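Chapter 4
Small Things Without a Place

Learning goals. After this chapter you should be able to sort a mixed surface into groups, choose a container for each group, and write a simple return rule that other people in the home can follow.

4.1 The problem of the mixed surface

In the first three chapters we worked with objects that belong to a clear family: plates, books, winter clothes. Most homes have also a second kind of object. It is small, it is used a few times in a year, and it has no family. In the Kavstead household survey, which we use in this book, 70 homes were visited and every loose object on tables and window ledges was written down. The first list had 1,033 entries. After double entries were removed, 998 remained. Very few of them were rubbish. They were useful things which were waiting for a decision. 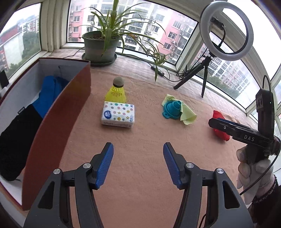
A surface becomes mixed in a slow way. One person puts down a thing on Monday and plans to take it away in the evening. The next person sees that the place is already in use and adds another thing. After some time the surface works as a storage, but a storage without any order – and this is the point where tidying starts to feel heavy.

The usual mistake is to begin with the containers. People buy boxes first and then look for something to fill them. In the Herik method, which is the base of this chapter, the box comes last. First we group the objects by the place where they are used, then by how often they are used, and only then by size.
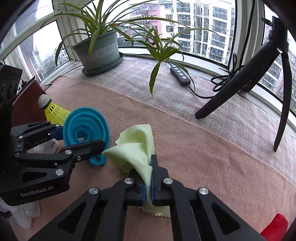 Grouping by place of use needs some practice, for the same object can have more than one honest answer. A cleaning cloth may live in the kitchen, in the bathroom or beside the car tools. For other objects the answer is quick. A shuttlecock goes with the sports things, and a collapsible funnel goes to the kitchen drawer, where its flat shape is an advantage. A spider plant in its pot is already at home on the window ledge and should be left out of the sorting. Write such objects down under the heading "stays", so that you do not discuss them again.

4.2 Words used in this chapter

Home place: the one location to which an object returns after use.
Guest object: an object that is on a surface for less than one day.
Return rule: a short sentence that says who brings the object back, and when.

Hsueh uses "station" for what we call home place. Both words are found in the exercises at the end of the chapter. The Stutero worksheets use only the second one.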